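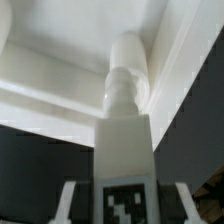
Notes by the module tutor, Hastport Evening Institute
Machines and Manual Work, handout 4

CAN IT DO THE CHORES YET?

Read this before Saturday. Bring a pencil and one household job you did this week, written out in steps. "Did the washing up" will be sent back to you.

Last time we looked at welding cells and bottling lines, where nobody disputes that machines earn their keep. This week we move to the jobs people would really like to hand over, and where the claims get a good deal louder. My own position is that the answer to the title is "no, with some small exceptions", and you are welcome to argue me out of it.

1. What counts as doing a chore

A chore has a beginning that nobody sets up for you. The mug is wherever it was left. The towel is in a heap. When you read that a machine "can clear a table", ask who laid the table, how many times, and whether the same mugs were used each time. The Flilovel brochure in your reading pack says its kitchen arm cleared 126 tables out of 127. Fine, but it doesn't say what was on them, who put it there, or what happened to the other one. A waiter who broke something once in 127 tables would be doing well. A waiter who stopped dead and waited for an engineer would be looking for other work.

2. The gripper's view

Look at the handout pictures with this in mind. Two white fingers come up from the bottom, one each side of a white block, and the block has a square black and white marker on it. Behind it all is more white. A person glancing at this would have no trouble telling the thing in front from the ceiling behind. For software it is a poor sort of view: pale edges against pale edges, soft outlines, very little to hold on to except the marker.

So ask about the marker. A printed square gives a camera something sharp to find, and from its shape in the view a program can work out where it is and which way it is turned. There is nothing shady in that, and warehouses are full of labels. But your kettle hasn't got one. If a demonstration depends on tags, the claim should be "can do this with tagged objects", and the tag should be mentioned before the last page. I can't tell you from two stills how much depends on it in this case, and neither can anyone else. 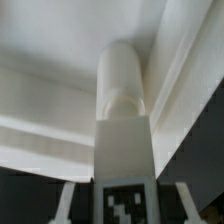 Reading time: 4 minutes

3. Gripping is the easy half

Closing two fingers on a straight-sided block is a fair job for a machine. Now swap the block for a wet plate, a bag of flour with the top open, or a fitted sheet. Two fingers can pinch. They can't easily feel a plate start to slide, or shift their hold halfway through, which you do all day without thinking. The Stovulska trial (reading pack, second item) had 3,000 attempts at picking up, and the write-up is cheerful about them. It has far less to say about putting down. Anyone who has stacked a cupboard knows which half breaks the crockery.

4. The shop floor comparison

People say homes are hard and shops are easy. I'd say shops are easier only where someone has paid to make them so. The Salinas packing room has a layout drawn up for the machine, and still keeps a person on the line. Over one shift that person was called on 342 times. You may think this is good going or you may think it is a job with a new name. Decide which, and be ready to say what figure would change your mind.

5. Questions I want asked of any demonstration

Who put the things out, and who put them back?
Was the film speeded up?
Was somebody steering it from out of shot?
What was the longest run without help?
What does it do when it fails, and does it know that it has?

For Saturday

Take your written-out chore and mark every step where you used touch, and every step where you changed your mind partway. Those are the ones we'll spend the first hour on. If your chore has neither, pick another.

The reading pack is at the front desk. Please don't take two.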